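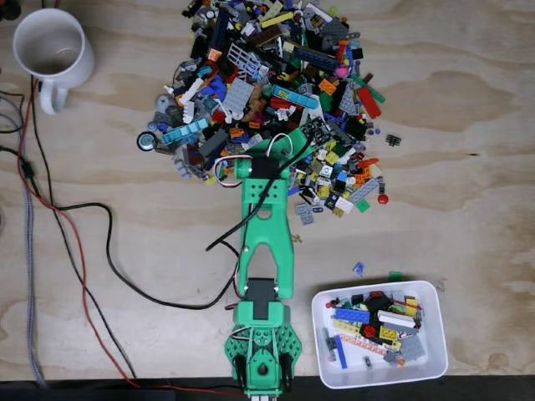
1/ October 24, 2019 and I have finally, finally finished season one of Trarkberg. Ten episodes. I started it in July, then had to wait for my sister to catch up because we'd made a pact (never again).

2/ If you haven't seen it: small-town bank manager fakes her own kidnapping, and the cop sent to find her is her ex-husband. It's a comedy for four episodes and then it very much isn't.

3/ Anika Kowalczyk as the bank manager is ridiculous. The phone call in the car park in episode 4?? She says maybe six words and I had to put my tea down.

4/ My one grumble is the Eneck storyline. We spend ages with the brother and his dodgy boat business, and then he just goes to Musitz and nobody mentions him again. Did I nod off? Someone tell me if I nodded off.

5/ Favourite running gag is still the ransom. She asks for 2,840 and won't round it up. The way Detective Park reads that number out to the room, so tired, every single time!

6/ Okay, mild spoilers in this one. I don't reckon the ex knew from the start. My sister says he clocked it when he saw the suitcase, but he looks properly gutted at the river - you don't look like that if you're in on it.

7/ Also the theme song has been in my head for two weeks. I've caught myself humming it at the servo, in the shower, in a meeting with my boss.

8/ They've said yes to a second season, no date yet. I'm going back to episode one tonight to check the suitcase thing. Mum's never seen it so she's coming over with the good biscuits, and I've promised not to talk through it.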